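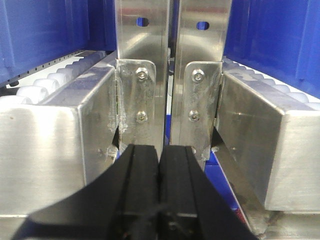 Figure 1. Wrist camera view of the closed fingers in front of the steel plates between the two roller tracks.

Choosing Finger Pads and a Wrist Camera Setting for Reaching into Narrow Gaps
Group project report, Automation Lab
Ilari Toivonen, Vandana Srivastava, Ghislain Beaudoin
Supervisor: Pankaj Chaturvedi

1. Background

Our task was set by Bidwood, a small company that builds roller conveyors for parcel sorting. Small items drop between the rollers and end up in the slots near the center plates, where a person has to stop the line and fish them out. Bidwood wanted to know if a two-finger gripper with a wrist camera could reach those slots, and which finger pads it should have. The company did not ask for a finished system. We were asked to compare the parts and write down what we found.

2. Equipment

We used one arm and one two-finger gripper for the whole project and changed only the pads and the camera settings. The pads were the Sinby set, which has a rib down the face, and the Kanaujia set, which is flat and slightly softer. Both are black. This caused us trouble later with the camera exposure (see section 5).

The arm was moved by hand control from a joystick box. Ghislain wrote a script that logged the arm position, the finger opening and the motor current, and saved a picture each time the trigger was pressed. By August we had 2789 saved pictures, most of them from the reaching tests.

3. Method

There were two test areas in the same room. The first was the conveyor section, where the operator had to bring the closed fingers up to the plates, open them, pick up a part and back out without touching steel. The second was the carpeted table, used for plain pick-ups with nothing in the way. We wanted the second area so that a bad result at the conveyor could be traced to the gap or to the pads.

The parts were a plastic cap, a folded label, a short bolt and a flat washer. An attempt counted as good if the part was lifted clear and held until the arm reached the drop point. If the fingers touched steel, the attempt was marked as a contact even when the part came out.

We ran 325 attempts, divided between the two pad sets. Ilari and Vandana took turns as operator and changed over after each block. Sarita Nishad from the year above us checked the log against the saved pictures and removed the attempts where the wrong pad set had been entered.

4. Results at the table

Before each block on the table, the operator brought the fingers down low over the carpet and closed them.

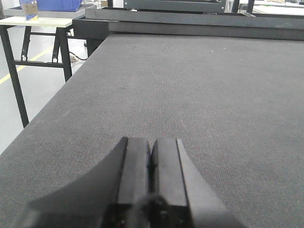 We kept this as the start position because it was easy to repeat and it gave a good look at how the two tips lined up. If one tip was higher than the other, we took the pads off and put them back on. The Kanaujia pads needed this more often. Their screw holes are a little oversized, so they can shift when tightened.

On the table the two sets did about equally well with the cap and the bolt. The washer was hard for both. The Kanaujia pads would press into the carpet and slide over it, while the ribbed pads sometimes caught the rim. The label was easier with the flat pads, which hold it over a wider area.

5. Results at the conveyor

The gap changed the order. The Sinby pads had fewer contacts and let go of fewer parts on the way out. We think the stiffer pad matters more here than the rib, but we had no stiff flat pad to test that with.

The camera was the bigger problem. Brushed steel is bright, the pads are black, and auto exposure kept moving between the two as the arm came closer. With auto exposure on, operators slowed down or stopped near the plates. We fixed the exposure at a value chosen by eye and left it there. The steel then looked a bit washed out, but the fingertips stayed visible. A Trostska ring light was also tried and taken off again the same afternoon, as its reflection sat right where the operator needed to look.

6. Recommendation

For the conveyor slots we suggest the Sinby pads with fixed exposure and no ring light. For labels on open surfaces the Kanaujia pads are the better choice if the screw holes are fixed. Swapping a set takes up to 5 minutes, including the tip check.

Lighter colored pads should be tested next. The log files and the exposure settings are in the project folder under the group name.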